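Zadville Home & Floor Forum > Flooring > Carpet and rugs

Streaky gray carpet in the office, keep or rip out??

posted by mudroom_mel, 2nd March

OK so we moved into the new unit and the back room has this striped carpet, gray and white and charcoal, streaks sort of running all over. Landlord says we can keep it or pull it at our cost. Half of us hate it. I go back and forth. Room is 137 sq ft so not huge. Quote to rip out and put down vinyl plank was $961, which seems steep for that size?

Main questions
does this kind of pattern hide dirt or make it worse
can you get one streak to line up if you patch it
anybody regret keeping theirs

lintroller88
Keep it. We've had streaky gray in our hallway for years, three kids, one dog, you cannot see a thing on it. Crumbs, fluff, whatever. Plain gray shows every single footprint.

oldstapler
Disagree with the above. Hiding dirt isnt the same as being clean. You end up vacuuming less and then one day you move a file cabinet and there's the real color. Rip it.

lintroller88
Or you could just vacuum

oldstapler
Could. People don't.

gresa_tenant
Is it tile or broadloom? Makes a big difference. If it's tile just swap the bad squares. We did that at the Gresa building, kept a box of spares in the closet, super easy. Broadloom with a direction to it is a pain, the patch always reads as a patch even when the color matches. You have to cut on the same angle and get the pile going the same way.

mudroom_mel
Don't know!! How do I tell. Can't see any seams but the stripes are busy

gresa_tenant
Pull up a corner behind the door. Stiff backing and it comes up in a square = tile. If it just keeps going, broadloom. Be careful of the tack strip, I've still got the scar

pinepantry
$961 for 137 sq ft is seven bucks a foot, that's not crazy if it includes tear out and hauling. Ask if it includes the baseboard. Ours didn't, and that was another 400 on top. Still mad.

mudroom_mel
Wow ok. Will ask. Quote is one line, just says "flooring", no help

halfinch_dan_no
Get a second quote. Trever Floors did ours, slow but they write everything out. Took till August to get on the schedule though.

pinepantry
Trever was fine for us on the floor, bad on the trim. Gaps at every corner. So ymmv

halfinch_dan_no
Huh. Ours were tight. Different crew maybe

oldstapler
Nobody asked what the room is for. Rolling chairs? Then vinyl, end of story. Carpet and casters = ruts.

mudroom_mel
No chairs in there really, it's the work room. Stuff gets set down on the floor a lot, cables, people kneeling. Which is kind of the argument for carpet, knees. I knelt on the concrete in the entry for ten minutes and that was plenty

Pulled the corner!! Stiff, comes up square. So tile I guess. Stripes, gray white and charcoal, running diagonal 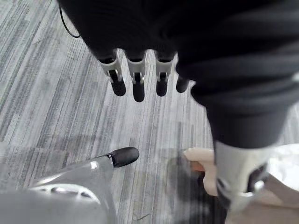
Anyway I'm leaning keep now. If it's tile then the 961 can go to something else, and I only need a few squares for by the door where it's worn. Landlord has no idea what brand it is of course. Any way to match it without a name?

gresa_tenant
Flip one over, there's usually a stamp or sticker on the back. Style name, color number, sometimes a dye lot. If the lot's gone don't sweat it, with those diagonal streaks a slightly different gray will disappear. Put the new ones somewhere dull and move old ones to the door.

oldstapler
New ones won't disappear. They'll be fluffier and cleaner for a year at least.

gresa_tenant
In a corner who cares

lintroller88
Ok I do like it. Gray white charcoal is about the easiest combo to live with. Paint the walls something warm and leave it be

katayama_fan
Late vote for keep. Katayama Surplus sells leftover carpet tile by the box, they had a ton of gray streaky stuff when I was in. Bring a square with you, the lights in there are awful so take it out to the parking lot to compare. Also don't glue the whole thing down, just the tabs at the corners.

mudroom_mel
Tabs, got it. Back of mine says 474 and then it's smudged, maybe a color code? Taking one over at lunch

oldstapler
Fine. Vacuum it tho

mudroom_mel
lol yes sir. Will post when I've got the box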